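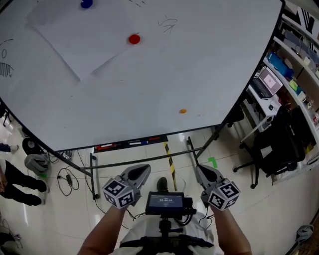 Our meeting room at Whitlock House has a better noticeboard than before, and it is also the place where we write. Since November the whiteboard on the black metal stand has done both jobs, because the old cork panel by the stairs was always full and its pins fell on the floor. A sheet of paper can lie on the white surface next to the small round discs, one blue, one red and one orange, and the pens wait in the tray along the lower rim. The black marker lines from earlier talks are still there in places, so please take a dry cloth and clean your part when your group has finished.

A few wishes from those of us who look after the room. Please put up only one sheet for each group, and write the name of the group in large letters. Sheets for the Merkilen walking group and the Studesel evening course go on the left half — the right half stays free for drawing and for lists. Old sheets are taken down every Saturday morning and kept in the blue folder for one month.

We paid 658 for a second board of the same size, and it will stand in the small room upstairs. Euan Yule has offered to carry it up, but he needs one more pair of hands, as the stairs turn twice. If you are free on Saturday before the coffee, please tell him.

We are also collecting pens. Dry ones may be thrown away without asking. Full ones are very welcome — black is the colour we use up first.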